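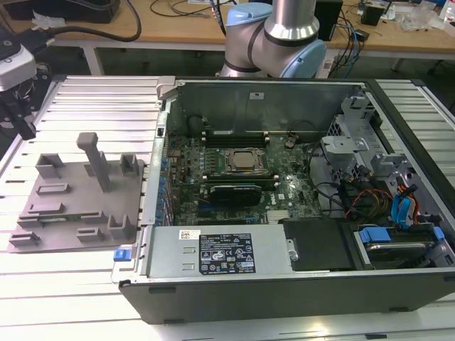
Sistus is a task-level planning and control package for robot arms, used mainly for the assembly and disassembly of electronic equipment. It was written at Dudevel by Adelino Meireles and Zahira Subramaniam, and was first released on Thursday, January 17, 2019. The software takes a list of target states, such as a module seated in its slot, and produces a sequence of arm motions with a stopping condition for each. Desktop computers are its usual test case. In a typical cell the tower lies on its side with the side panel removed, so that the processor, memory slots and expansion card can all be approached from overhead, and a printed fixture plate with upright holders rests next to it on the slatted bed.

Architecture

Sistus is divided into a scene model, a planner and an executor. The scene model stores each part as a coarse collision shape together with one or more named frames. Rigid parts are registered once at the start of a job and treated as fixed until an action moves them. Cables are not modelled as bodies. The space they may occupy is marked as a keep-out volume, which the planner may enter only at reduced speed and with the wrist force limit lowered.

The planner searches over the order of actions first and over arm paths second. An order is rejected early if a part would be blocked by one placed before it. Paths are then computed by a sampling method with a default limit of 2,000 samples per segment, raised to 3,000 for segments that begin or end inside a chassis. A segment that still fails is returned to the ordering stage as a constraint.

The executor runs each segment under position control until the tool reaches a set distance from the target frame, then changes to force control. Insertion uses a spiral search followed by a straight push — the search is left out where the slot has a lead-in.

Calibration

Fixture frames are found by touching three faces of the plate with a probe. The chassis is located by camera, and the two results are joined in the base frame of the arm. Early versions used the camera for both, which gave poor height values on bare metal.

Related software

The part library, Garcia, is kept separately and holds 1,132 shapes in 23 classes. Zidwood, a log viewer, replays executor traces against the scene model. It was merged into the main package the following June.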